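设计夜校扩招,结业去向仍是一笔糊涂账

斯特克维尔(Sterkville)的设计培训机构Silell近日宣布,平面设计夜间班将从八月起扩招,新增53个名额,上课地点仍在原来的校区。校方在招生页面上把这门课称为“转行者最短的一条路”。路有多短,页面写得很清楚:4个月。路通向哪里,写得就含糊多了。

按照公布的课程安排,学员每周上两个晚上的课,晚上七点开始,内容包括字体排印、版式、品牌识别和作品集整理。学费分期支付,报名时先交一笔555元的注册费,开课后不退。校方的说法是,注册费用于“学习资源配置”。至于配置了哪些资源,软件授权算不算在内,招生页面没有列明,常见问题一栏也找不到答案。 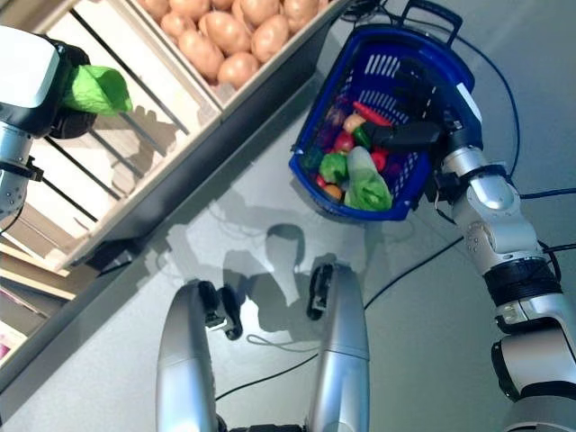 最受争议的是就业数字。Silell宣传“绝大多数结业学员进入创意行业”,却没有给出统计口径。接一张朋友店里的菜单算不算进入行业?原本就在广告公司做行政、结业后仍做行政的人算不算?上一期大约有多少人报名、多少人读完,同样没有公布。没有分母的比例,很难当作选课的依据。

课程的另一个卖点是与设计工作室Mutiso的合作。宣传材料称,学员有机会“参与真实项目”。细看条款,所谓参与是指每期选出2份结课作业,由工作室给予书面点评,既不涉及实习,也不涉及报酬。点评当然有价值,但把它写成真实项目,措辞未免太大方。

同城的Stoltora也开设类似课程,学制更长,学费更高,招生时同样喜欢展示学员作品。两家的作品墙放在一起看,会发现一个共同点:咖啡品牌、音乐节海报、护肤品包装,几乎都是自拟题目。自拟题目没有客户改稿,没有预算,也没有印刷厂打来的电话。招聘方看不看得出差别,恐怕比课程时长更值得学员操心。

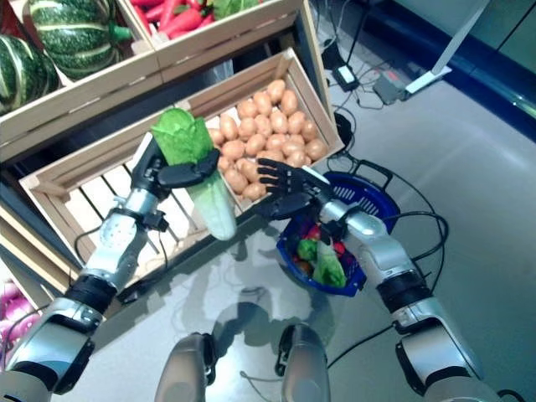 支持者的理由也不难理解。对白天要上班的人来说,全日制学位既贵又耗时,夜间班至少提供了固定的进度和有人改作业的环境。有往期学员在网上留言,称授课教师认真,排印课尤其扎实,只是后半程赶得厉害,作品集周几乎都在熬夜。也有人抱怨班级人数偏多,轮到自己讲稿时往往只剩几分钟。扩招之后师资是否同步增加,校方目前只表示“会视情况调整”。

打算报名的人,不妨先要三样东西:上一期的完整结业名单人数、就业统计的计算方法,以及注册费的用途明细。新一期的报名通道已经开放,退费条款在页面最底部,字号比正文小一号。对一所教排版的学校来说,这大概不是疏忽。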